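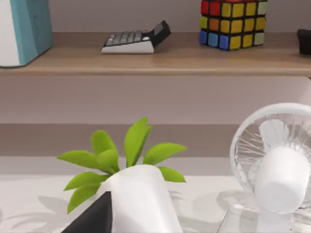 Recording your first 33 episodes in simulation

You've got Skekard installed and the desk task loads without errors. Great, now the fun part! A learning system is only as good as the examples you give it, and simulated ones are cheap, so let's make plenty.

1. Open the desk task and pick a random seed. The seed moves the clutter and changes the lighting.
2. Take the arm through one slow practice run. Don't record it.
3. Press R, do the task in one smooth motion, and press R again.
4. Keep or discard right away, while you still remember how it felt.
5. Change the seed and repeat.

Vary your approach angle early on — I recorded my whole first batch from the left and had to start over. Leave the plant and the other clutter in, too. A policy that has only met bare tables gets lost fast.

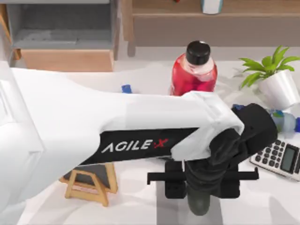 Do I need to throw out an episode if I fumbled the grasp?
Keep it if you recovered and finished the task, and tag it "retry" so you can filter it later.

My last set started at 2,000 episodes and came down to 1,857 after review. Run the export script next, and watch those first training curves drop — I still love that bit!

Nabil Nasrallah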